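Gripper trials at Grendside: where we are in September

By Hernán Huamán, 9:40 a.m.

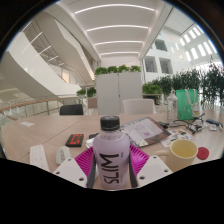

The lavender "SLIM" bottle, held upright between the white fingers of the hand-held gripper.

Hi all, time for another note on where your Prakex money is going! The short version is that we're a bit ahead on grasps and a bit behind on everything with a cable in it.

We have now logged 1421 grasps with the hand-held tool, and 415 of those are bottles (I like bottles, they're fussy). The flat finger plates do very well on straight sides. They're less happy with anything tapered, and I spent most of one afternoon moving the pads up and down by tiny amounts before I got a setting I'd trust. Smooth plastic still slips if you grab it too low, so we're asking everyone to go for the middle.

The Panamside fingers arrived too, four pairs, and I've only had a proper go with one. They're softer and they close slower, which I found annoying for the first hour and then rather liked. Rivadeneyra promised us the new controller board for the comparison and it still isn't here. I've chased them twice.

Money is fine. We've used roughly 7 percent of the parts budget, mostly screws and spare pads, and I'd like to move a little of what's left into a second wide-angle lens (the current one has a scratch I keep noticing). Could someone let me know if that needs a form?

Next up is mugs, handles and all.

Last updated: September, 4:15 p.m.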